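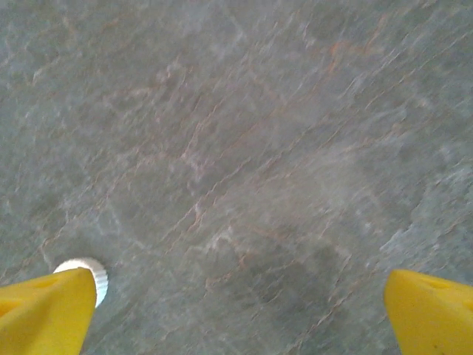
January, late morning, shop bench

Gray-green slab: I keep going back to it! In the rack it read as plain gray, and now all I see are the rusty lines running next to the white ones. The white ones fork like little cracks, the orange ones wander along beside them, and there are wide cloudy bands in between. I think this might be my favorite stone we've had in here.

Tag says El Fassi, lot 2591. Wrote it on the offcut too so we don't mix it up with the Orkero piece.

Ran a fingernail over the white veins in a dozen places and didn't catch on anything. Same with the orange. Taha Abdel Rahman wants a proper check before anyone cuts, so: damp cloth, wipe, wait 4 minutes, see which lines stay dark. Did that on the offcut first. Two lines stayed dark a little longer than the rest, both rusty ones, both near the sawn edge. Marked with grease pencil.

Finish: it's a soft polish, a bit hazy, and I'd love to leave it that way. A high gloss would make it look like every other counter in town. Tried the Enix pad on one corner of the offcut – brighter, yes, but the orange went brown on me. Did not like it. The Tarkon pad was kinder, 60 seconds by hand with hardly any pressure, and the color held.

Layout: Taha thinks the veins should run straight with the front edge. I'd keep them on the diagonal. The streaks have so much movement that way, and the seam would be easier to hide (cut is at 38 inches from the left, if the drawing hasn't changed again).

To do
– ask El Fassi if there's a sister slab
– sealer test on the offcut, half and half
– new grease pencils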